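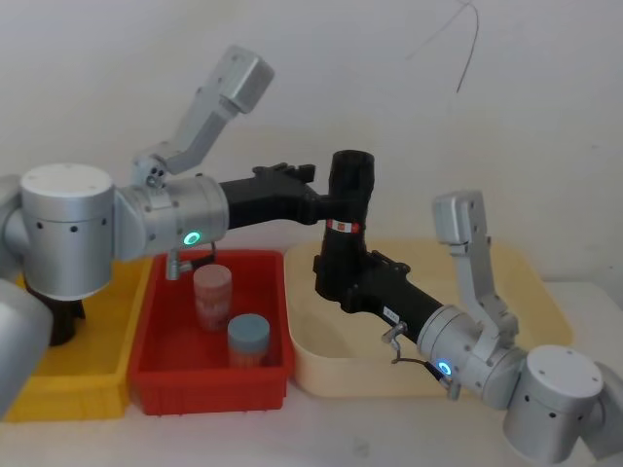
Milan Stevens le hablaba al brazo izquierdo como se le habla a una mula vieja, con cariño y sin prisa, mientras apretaba otra vez los tornillos de la muñeca.

—Anda, Amari, que el derecho ya sujeta lo suyo y tú sigues ahí pensándotelo.

Llevaba 2.722 ciclos anotados en la libreta, y en los últimos diez la pinza había llegado dos milímetros alta. Caoimhe le acercó un café (el segundo de la mañana) y la llave pequeña, que él creía perdida desde enero.

—¿Le corrijo el cero? —preguntó ella.

—Córrigeselo, hija, pero despacito, que se ofende.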